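Seasonal Parts Sorter and Store Assistant (full time, fixed term)

Vukow Repair and Reuse
Posted 16 February 2024

Vukow is a small company which collects used household goods, repairs what can be repaired and sells it again in our own store. We are looking for one person to join the sorting room from the spring until the end of August. If the work goes well for both sides, we can speak about a longer contract before the summer is finished.

About the work

Most of the goods come to us from two places. The first is the drop-off counter at our store, where people from the neighborhood bring their things in bags and boxes. The second is the moving company Plala, which brings us what their customers leave behind. On a usual day it is kitchen tools, toys, lamps, hand tools, picture frames and very many cables. We do not take furniture, mattresses, paint or anything with gas in it, and part of your work will be to say this to people in a friendly way.

You will open the deliveries, check every item for damage and decide where it goes next. Small electrical items go to the repair bench, which is led by Dennis Hulme. Clean and complete items go directly to the store shelves. Toys need a separate check, and we will teach you how we do it, what to look for in the battery compartment and which small parts are not allowed for young children. What cannot be saved is divided by material and waits for the recycling truck.
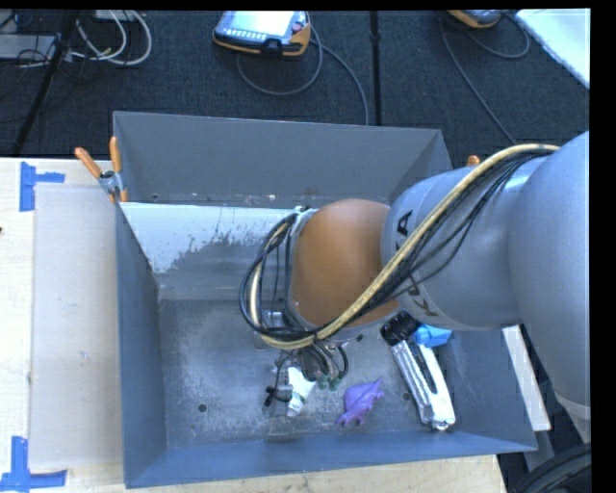 In the afternoon you will also spend time in the store. This means putting prices on items, keeping the shelves in order, helping at the cash register and answering questions from customers. Some customers come every week and know the prices better than we do, so you should be comfortable with a little bargaining. The final price for items over 20 dollars is decided by the store manager.

We write down each repaired item in a program called Ero. It is simple, but it must be filled in on the same day, otherwise the repair bench does not know which parts were already used. You do not need to know it before you start.

What we ask from you

You should be able to stand for most of the day and to lift boxes together with a colleague. You should read and write English well enough to make a clear label and a short note. Experience in a store, a warehouse or a workshop is welcome but we do not require it. The last two persons who had this job came from a bakery and from a school library, and both learned it very well.

It is important for us that you are patient. Sorting can be slow, and a box which looks like trash on the top has sometimes a good set of screwdrivers at the bottom. Please do not apply if you have a strong allergy to dust.

A driver's license is useful for the small pickups in the Chien district, but it is not a condition.

What we offer

The pay is 3,000 dollars per month before taxes, for a full-time position. You will receive work shoes, gloves and a jacket. There is paid training in the first two weeks, and after this you will always have an experienced colleague in the same room. Employees may buy from the store at half price, after the item has been on the shelf for one full day. Lunch is eaten together in the back kitchen, and you can bring your own food or share the cost of the soup.

We have also a small learning budget of 1,000 dollars for each employee. For a seasonal contract it can be used for one course, for example basic electrical repair or forklift driving. Please ask Dennis before you sign up, as he knows which courses are good.

How to apply

Send a short letter and a list of your previous jobs to Edith Tamayo, or leave them in an envelope at the store counter with her name on it. One page is enough for the letter. We would like to read why this kind of work interests you and from which date you can begin. A photo is not needed.

We will invite the selected persons for a talk and for a paid trial morning in the sorting room. Please wear closed shoes and clothes that may become dirty. Everybody who applies will get an answer, also if the answer is no.

If you have questions about the hours or the contract, ask for Edith at the store. Questions about the repair bench can go directly to Dennis, preferably before lunch.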